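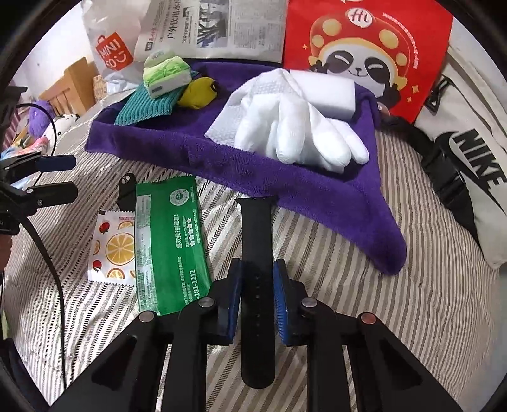 Textbooks > Irnard Learning > Robot Software in Practice > Chapter 6

Print this page | E-mail this page

Chapter 6
When the Planner Meets the Laundry

Up to now I've let you get away with murder. In Chapter 5 every object was a box, every box sat flat on a table, and your planner knew where all of it was down to the millimeter. Lovely! Now we're going to take all that away and work with a bed covered in stuff.

I learned this the hard way at Plunthorpe, where I spent one long winter on a perception stack called Drorard. It had a library of 617 object models and I was terribly proud of it. Then somebody handed it a towel. The model for "towel" was a neat flat rectangle, and the towel had other ideas — it had folds, it had a corner tucked under, and half of it was hiding beneath something else. Drorard reported 11 separate objects and the planner, bless it, tried to make a grasp plan for each one.

So this chapter is about cloth, clutter and things that sit on top of other things. Take a teal cloth lying partly over a small yellow pouch, with both of them on a purple one. If your software wants the pouch, it has to work out that the teal cloth comes first, and it has to do that from an outline with a good chunk missing.
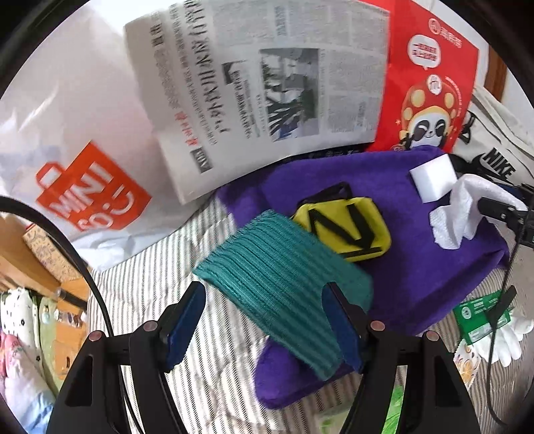 Figure 6.1 Overlapping soft items between the two jaws. Note that the yellow pouch is partly covered, so a segmenter won't get its whole outline.

Look at the stripes under everything, too. My first edge detector adored stripes. It found them everywhere, and it found cartoon pandas and newspaper headlines as well, and it rated all of them higher than the edge of the cloth I cared about. We'll fix that in Section 6.2 with a depth cue and a bit of stubbornness.

You'll need the Cisternas toolkit from Chapter 4 installed and passing its self-test. The practice set for this chapter has 200 views, and I'd like you to scroll through a good handful of them by eye before you run a single line of code (yes, really). Write down which item you would move first in each one. You'll be comparing your list with the planner's in Section 6.4, and I still disagree with mine fairly often.

6.1 What Counts as One Object?

Let's start with a question that sounds silly. Is a pair of gloves one thing or two? Your label file has to pick, and the grasp planner will believe whatever it says.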